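How to Sort Out a Toy Cupboard in an Afternoon
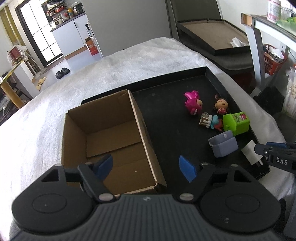
An open box, ready to fill, with a few small toys beside it.

I have put off doing our toy cupboard more times than I care to admit, and when I finally got round to it the whole job took one wet afternoon and two pots of tea. So if yours is the sort of cupboard you open with one hand held out to catch things, take heart!

Start by emptying everything on to the floor. I know, it looks dreadful, and you will wonder why you began, but you really can't judge what you have while it's wedged behind a jigsaw. Give the shelves a wipe while they're bare (warm water and a drop of washing-up liquid does nicely) and leave the doors open so they can dry.

Now sort by kind. Cars with cars, animals with animals, bricks in a heap of their own. Don't stop to decide what stays just yet, or you'll still be sitting there at supper time with a plastic cow in your hand. I allow about 22 minutes for this part and set the kitchen timer, which keeps me from reading all the picture books again.

Next, find four boxes: keep, pass on, mend, and bin. Plain cardboard ones are fine, and most shops will let you have a few if you ask. Write on the sides in thick pen. Small pieces go in first, in a bag with a knot in it, and heavier things go in the bottom of a separate box so nothing gets squashed.

Jigsaws need counting, I'm afraid. Ours from the Eltwood jumble sale was meant to have 34 pieces and had 13, so that one was easy.

When you put the keepers back, have the everyday toys at child height and the paints well out of reach. Leave a little space on each shelf too, as birthdays do come round.

The mend box is the one to watch. Mine sat in the hall from April until I gave in and bought some glue. Put a date on the lid, and if you haven't touched it by then, let it go with the rest.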